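Looking After the Trorkholm Cell: Frequently Asked Questions

Last updated: June 2024

Welcome! These are the things people ask us most often in their first few weeks with Trorkholm, our simulated pick-and-place cell. If yours isn't covered, drop a note in the Hellport channel and either Danjuma Odukoya or Miyuki Tanabe will get back to you, usually with more detail than you were hoping for.

Does a simulated cell really need looking after?

It does, and more than you'd think. Nothing rusts, but things drift all the same. Somebody nudges the arm's base a little to make a reach easier, somebody else swaps a collision mesh, and a month later the fingers are closing on thin air and we're all scratching our heads. We treat Trorkholm much as we'd treat a cell with bolts in it, so there's a setup sheet, a log and a regular check, and we'd be very grateful if you'd use all of them.

What should I do before my first run?

Load the saved layout from the Plernadmont folder, let everything settle onto its surface, and then run the homing script. Please don't skip the settling. Objects are spawned a whisker above the furniture, and if the arm sets off while they're still dropping you'll be measuring your grasps from the wrong height. We allow 2 seconds, and you're welcome to allow more if your machine is a slow old thing like Danjuma's.

How do I check the gripper alignment?

Send the arm to the hover pose over the grasp target, stop it there, and bring up a close camera before you look at any numbers at all.
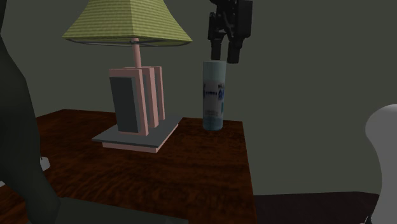
Finger alignment is the thing to get right first, and I'd check it from more than one side, as an offset towards the camera can hide itself beautifully. With the gripper down over the pale container beside the lamp, the fingers straddle its upper end, and from there you can judge the gap on each side before giving the close command. Orbit the camera a quarter turn and look again. If one finger is crowding the target from either view, correct the tool offset in the robot file and leave the container where it is — shifting the object to suit the gripper is how we ended up with a whole week of unusable runs last November.

The arm brushed the lampshade on its way in. Is something broken?

Probably not, but do stop and have a look. Start with the planner's obstacle list, where the lamp sometimes goes missing after a layout has been saved under a new name (a known nuisance, and Miyuki has it on her list). If the lamp is there, open its collision shape in wireframe. The shade needs its own cone, and one tall box around the whole lamp won't do, as it blocks perfectly good approaches down near the base. Once that's sorted, reset the layout and try again at low speed.

Can I rearrange the furniture and ornaments?

You can, in your own copy. The shared layout stays as it is so that our results can be compared from one month to the next. When you do move things, remember that the gripper isn't the only part that needs room. Everyone watches the fingers and forgets the elbow, so keep a wide view open while you're jogging the arm.

The statue on the dresser, with its arm stretched right up over its head, is the piece I'd move most carefully. A lateral pass that clears the bottle and the lamp may still be too low for that raised hand, so check your travel height against it every time you change the layout.

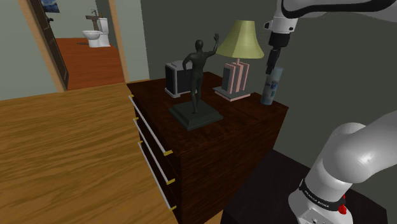
How often should the full check be done?

After every 42 runs, or whenever the simulator itself has been upgraded, whichever comes along first. The check covers homing, joint limits, finger travel and the contact settings, and it ends with 16 test grasps at the standard speed. Write down the result even when it's a dull one! The dull entries are what we compare against when something goes funny.

A grasp slips on my machine and holds on everyone else's. Where do I start?

With the physics time step, nearly always. A local preference can override the value in the shared file without so much as a warning, and a longer step makes the contacts go soft and slithery. Set it back, restart the simulator properly (reloading the layout isn't enough) and repeat the grasp. If it still slips, compare your friction values with the setup sheet, and then send us your log.

Who signs off a repair?

Either Miyuki or Danjuma, as long as it isn't the one who made the change. Send the edited file along with the old one and a line or two on what you saw before you touched anything. Changes to the Lazaridis gripper settings take a little longer, as those are shared with another cell and we need to run the check on both.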